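Dradgate Residents' Network
Newsletter, March edition

Council to decide on Nastotex lease after lobby sit-in

Dradgate Council will decide next month whether to renew the lease held by Nastotex on the former dye works at Tarawneh Wharf. The decision follows a sit-in at the council offices, during which 14 people occupied the public lobby from shortly after 9 am until the building closed. The council has confirmed that the reception desk remained open throughout, although the planning counter was closed for part of the afternoon and several appointments had to be rebooked.

Those taking part belong to a campaign group known as Justska, which was formed last year by people living along the lower stretch of the river. The group objects to the renewal on the grounds that Nastotex has permission to discharge treated water from its textile finishing lines into the channel beside the wharf. Justska says the permission was granted before the new houses on the east bank were built and should not be carried over into a new lease without fresh conditions.

Police attended the sit-in at the request of building staff. No arrests were made. The group left when asked to do so at closing time, having attached paper notices to the inside of the lobby windows. The council has said that it will not seek to recover the cost of removing them.

What the group is asking for

In a written statement handed to the council, Justska sets out 3 demands. The first is that monthly river sampling results be published in full, including the months in which a limit has been exceeded. The second is that the lease be shortened so that its terms can be looked at again sooner. The third is that no discharge be allowed when the river is below its summer marker.

The statement is accompanied by a petition bearing 3000 signatures. Council officers are checking the signatures against the local register, as the rules on petitions require. A petition with 2000 valid signatures or more must be debated by the full council, and officers expect to confirm the result before the papers for the next meeting are sent out.

The Network has read the statement and supports the first demand. Members hold differing views on the other two, and the Network has not taken a position on them. A number of households in Dradgate depend on work at the wharf, and their views will need to be heard alongside those of residents who live close to the outfall.

The company's position

Nastotex has told the Network that it meets the conditions of its present permission and that it has no objection to the results being published, provided that they are set out in a form agreed with the council. It says that a shorter lease would make it difficult to pay for the new settling tanks it proposes to build on the north side of the site. The company has also said that it respects the right to protest peacefully but is concerned about the safety of its drivers, who were prevented from using the wharf gate on two mornings in February.

Justska disputes this account. The group says that the gate was never fully blocked and that one lane was kept clear for vehicles. The Network was not present on either morning and is not able to say which version is correct.

River sampling at the wharf

Sampling at Tarawneh Wharf is carried out from the footbridge and from the steps below the old crane base. The results are held by the council and may be seen on request at the planning counter, but they are not placed online. Requests should be made in writing and should state which months are wanted. Copies are charged at the usual rate.

Residents who notice discoloured water, foam or an unusual smell are asked to note the time and the exact place and to report it to the council on the same day. Reports made some days later are difficult to follow up. Please do not enter the water or climb down the bank below the steps, where the stonework is loose. 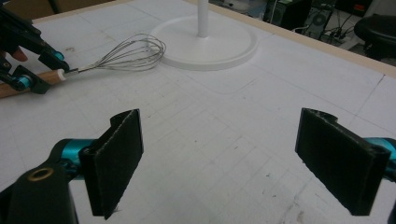

Hand-held gripper with its fingers open over a white, grid-marked table.

How to take part

The full council meets at 7 pm in the main chamber. The meeting is open to the public, but seats in the gallery are limited and cannot be reserved. Anyone wishing to speak on the lease must register with the council's meetings office beforehand, giving their name, their street and a short outline of the points they wish to make. Speakers are normally allowed three minutes each - the chair may reduce this if many people have registered.

Written comments may be sent by post or left in the box at the council offices. They should be headed "Tarawneh Wharf lease" and will form part of the public record, so private details should be left out. Comments already sent to Justska as part of its petition do not count as comments on the lease and will need to be sent again.

The Network will have two observers at the meeting, and a note of the debate and the vote will be printed in the next edition.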